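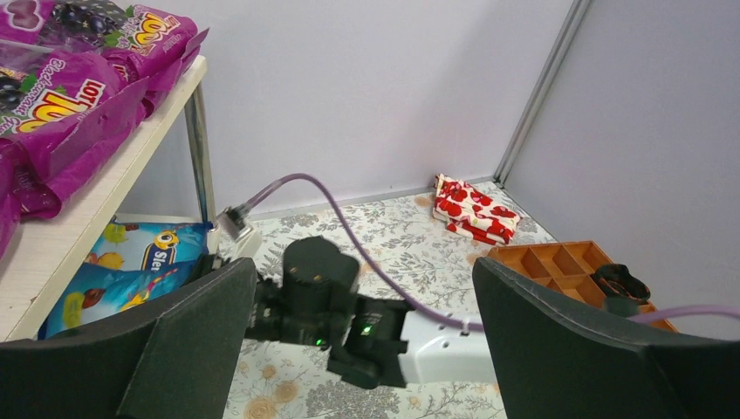

Re: [hever-club] Shelf task, sort order and episode length

Flisitix wrote:
> We recorded 40 more episodes over the break and the policy
> still stalls at the handover. Is 500 steps enough for the
> Rantala task, or should we raise the cap? Also, who has
> the current config?

The cap is fine. I checked the logs from the January set: 234 of 300 episodes finish before the limit, and the rest stall in the same place.

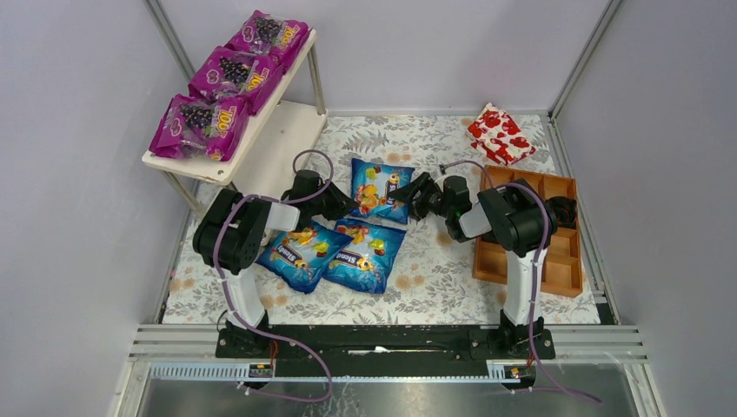

The stall comes from the start poses. Both arms park at the same height, and the planner gives neither one priority. With blue bags in the middle of the mat and a gripper coming in from each side, the two paths meet over the same spot. Hisell has a priority flag in the arm config. Set it to left for pickup and clear it before the return move.

Please also check cable slack at the wrist before you home the arms.

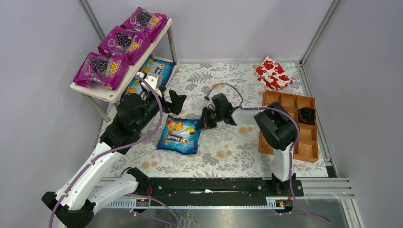
Before the next session

1. Pull the config from the Hever repo, branch shelf-2.
2. Rerun the hand-eye calibration on both arms.
3. Record 40 episodes with the flag set, cap unchanged.
4. Post the stall count to this list.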